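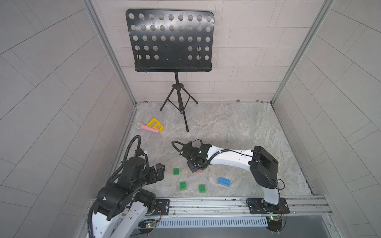

Black stand, perforated desk, tripod base.

Re: Paper parts or tablet for community orchestra?

Tistik wrote:
Posted 7 March 2025
Our wind band wants to move everybody to tablets before the July concerts. I play second clarinet and I am not convinced. My folder has 106 pieces in it, with pencil marks from many years. Has anybody made this change and was glad?

Wusum wrote:
I changed three years ago and I would not go back. Page turns with a foot pedal are a great relief in long marches, and outdoors you need no pegs. Scanning was boring work, I admit. I had 224 pages and it took me two weekends.

Haugland wrote:
I must disagree about outdoors. In strong sun I could not read my screen at all, and at one concert it became too warm and switched itself off in the middle of a waltz. Paper with four good pegs has never done this to me.

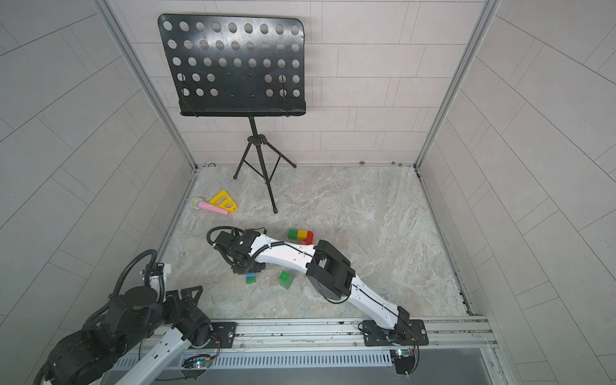
Also please think about the weight. A large tablet on a light folding stand is a risk if somebody walks past with a tuba. With a solid metal desk I feel safer, but then you must carry it.

Wusum wrote:
Haugland, was the brightness at maximum? Mine is readable if I sit with my back to the sun. But I agree that the conductor decides where we sit, so this is not always possible.

Tistik wrote:
Thank you both. And what about pencil marks? Our conductor changes his mind very often.

Wusum wrote:
With a stylus it is quick, and you can erase cleanly. Make a copy at home before each rehearsal.

Haugland wrote:
For me it is slower than a pencil. Ask if you may keep paper this summer and try the tablet only at rehearsals.

Tistik wrote:
I will ask on Tuesday.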